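Sedgwick House Residents' Association
Minutes of the general meeting held 29 February 2020 in the downstairs common room

Present: seventeen residents from all three floors, which is the best turnout we've had since the September meeting. Apologies were received from four others and were passed on warmly. The chair welcomed everybody, thanked those who had brought slices and the very good lemon cake, and asked that we try to be finished before the cake was.

1. Minutes of the last meeting
These had been pinned up beside the letterboxes and most people had read them. One correction: the back gate was to be oiled, not painted. With that change they were accepted.

2. Matters arising
The gate has been oiled and is much quieter. The lost key to the bike shed has been found in the bike shed. The Ino building next door has agreed to bring its bins in earlier, and the secretary was asked to write a short note saying how much we appreciate it, as the footpath is far easier for prams now.

3. Money
The balance stands at $2,625, all bills paid to date. There was a good-natured discussion about whether we should be sitting on that much or spending a bit of it on the place. The general feeling was that a cushion is a comfort in an old building, but that the shared spaces downstairs could do with some attention, and that led us quite naturally into the next item.

4. The downstairs basin and counter
This took up the better part of the evening. It was first raised by the ground floor, who use the basin most, and several people said they'd been meaning to bring it up themselves but hadn't wanted to seem fussy. The chair said it wasn't fussy at all and that it was exactly what these meetings are for.

The trouble is that the counter has become the spot where everything lands. It began as a place to wash your hands and rinse a cup, and over time it has gathered toothbrushes, pump bottles, cups and the odd appliance, so that wiping it down means shifting the lot and then putting it all back again. Everybody agreed the speckled top is a lovely dark surface and that it's a pity to see so little of it along the back.
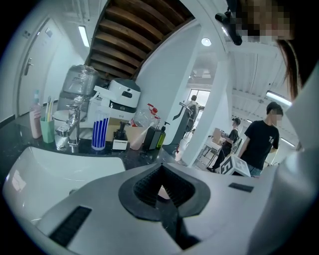 It was felt that the toothbrushes ought to go upstairs with their owners, or at least into the cabinet once we have one, as people are also washing mugs at the same basin. The mint-green cup can go with them. Those who brush their teeth down there before an early shift explained that it saves waking the household, and the meeting had a good deal of sympathy with that. A small lidded caddy each, carried down and carried back, was suggested and seemed to suit.

On the pump bottles there was a longer conversation than anyone expected. Two residents are sensitive to perfumed soap and would like one plain, unscented hand soap to stay out permanently, with the others put away. It was agreed that the association will buy the soap in a large refill and keep a single dispenser topped up. Anyone who prefers their own is of course welcome to bring it down and take it away again. Please label your bottle if you would like to see it again – there is to be a clear-out, and unlabelled bottles will be moved to the cupboard for a fortnight and then thrown out.

The striped cup was much admired and it was asked that whoever owns it take it home before it gets knocked into the basin.

The white appliance sitting up on its cardboard box was discussed next. Opinion was divided on whether a cooking appliance belongs beside a basin at all, and those with an interest in electrical matters were firm that it should be further from the tap. It was moved that it go on the trolley near the far power point, where it can be used in comfort, and that the cardboard be replaced with something that won't go soggy. Carried, with one resident asking that it be noted that the rice on trivia night had been excellent wherever it was cooked.

5. Drinking water
The wrapped containers are at present stacked up beside the appliance. Lifting a full one down from any sort of height is hard on the back, and one resident spoke with feeling about a sore shoulder. It was agreed that the water should be kept on the floor of the storeroom, with only the one in use left out. Erkero, who deliver, will be asked whether they can bring it through to the storeroom instead of leaving it at the front step. The secretary will ring them.

A smaller point, but a sensible one: personal water bottles are to be stood up or taken home. The one with the red cap is waiting for its owner.

6. Shelf and cabinet
Two ideas were put forward. The first was a narrow wall shelf behind the counter, the second a proper closed cabinet in the space near the staircase. The shelf would be cheaper but would need dusting, and it was said (kindly) that a shelf would be full within the week. The cabinet won the day. A quote will be sought from Grumach, who did the pantry doors on the first floor, and up to $200 was approved so that we needn't call another meeting if it comes in under that.

7. Cleaning roster
The roster will go back to one household a week. A wipe of the counter, a quick go at the tap and the basin, and the soap topped up if it needs it. It shouldn't take more than 30 minutes, including a cuppa. Swaps are perfectly fine, just write them on the sheet so the next household knows where they stand.

8. Other business
The tomato seedlings are ready and there are far too many of them, so please take some. The book swap will carry on as it is. There was a request for a softer closer on the door downstairs, as the neighbouring flat can hear it at night, and the chair will have a look at it with a screwdriver before we pay anyone.

Jobs to be done before the next meeting
Secretary: note to Ino, phone call to Erkero, roster sheet up by the letterboxes
Chair: door closer, quote from Grumach
Ground floor: hand soap refill, trolley, labels and a pen left on the counter
Everyone: collect your own things from around the basin

The next meeting will be held once the quote is in, and a notice will go up in good time. Meeting closed with thanks to the cake maker. The recipe is on the noticeboard.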